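Pushing Blocks Around with Geeta Goel 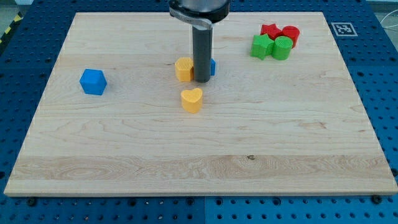

The pushing setup at Heson: one arm, one rod, and a board of colored blocks.

I figured Geeta Goel would start by showing me code. She handed me a game controller and told me to put the heart next to the star.

I was terrible at it! The arm has a plain rod instead of fingers, so all you can do is nudge, and a heart does not like going straight. "Everybody shoves too hard," Geeta said, laughing. "You push one lobe and the whole thing spins. Then you're chasing it."

She runs the teaching sessions at Heson, where people steer the arm by remote and the robot learns from their runs. Her group has saved 1120 of them so far (she keeps the number on a sticky note by her monitor). Mine got added too, wobbles and all.

I asked if my bad driving would mess things up. "No, I like a few of those," she said. "You got the heart stuck, then you backed off and came around the other side. The robot gets stuck like that all the time. If it only ever sees perfect pushes, it has no clue what to do next."

Her coworker Mohandas Acharya did 327 of the runs himself, mostly on Tuesday mornings with a podcast going. He used to grab the arm and move it by hand, but he gave that up for this job. "My elbow kept knocking blocks over," he told me. "And I was blocking the camera half the time."

So what's hardest to teach? Geeta didn't even have to think. "Stopping. People know when a block is close enough, but ask them how they know and they just shrug."

I asked for another turn before I left, and she'd already reset my heart.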